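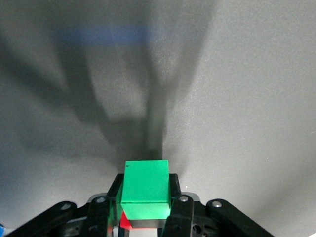

Reading Aloud, Reading Alone: Teenage Readers and the Sondurmont Novels

Student project report, second year, Literature and Publishing
Léonie Pons and Florian Pruvost
Project tutor: Hervé Marchal

1. What we set out to do

Sondurmont is a series of 2 novels for readers aged thirteen and over, written by Apolline Riviere and published by Villca. The first book follows four cousins who spend a summer in a closed-down mountain hotel. The second picks up the same cousins a year later, when the eldest has left school and the others have not forgiven her for it.

Our question was whether readers of this age get further into a long novel when the opening chapters are read to them. The first book has 288 pages in the paperback edition and a slow start. The hotel is not reached until chapter four, and several online reviewers say they gave up before then.

2. How we did it

We worked with two reading groups at the same school, both meeting at lunchtime. Group A heard the first three chapters read aloud by Pascal Poulain, the school librarian, and then took the book home. Group B took the book home from the start. Both groups had until the end of November to read as much as they wanted. There was no test and no prize.

Readers kept a short diary on Zostik, the reading app the school already uses. We asked for the page reached and one sentence about it. Some wrote a good deal more. The diaries came to more than 775 entries, which we sorted by chapter before reading them.

3. What we found

Group A got further on the whole. Most of them finished the book, and the ones who stopped did so late, in the long chapter about the flooded cellar. In Group B the stopping points were mostly in chapters two and three, as the reviewers had led us to expect.

The diaries also showed a difference we had not looked for. Readers in Group A wrote about Marthe, the youngest cousin, far more than Group B did. Mr Poulain gave her a particular voice when reading, and several entries mention it. One reader wrote that she "kept hearing Marthe the library way" right up to the last page.

Opinions of the ending were split in both groups. About the cousins' argument on the roof, nearly everyone agreed that it was the best part.

4. Problems

The groups were not matched. Group A had more readers who already borrowed books every week, and this alone may explain part of the result. We should have asked about borrowing habits before dividing them.

Diary entries stopped for a week when the app was updated, and some readers filled in the gap from memory.

5. Next steps

We would like to repeat the work with the second novel and swap the groups over.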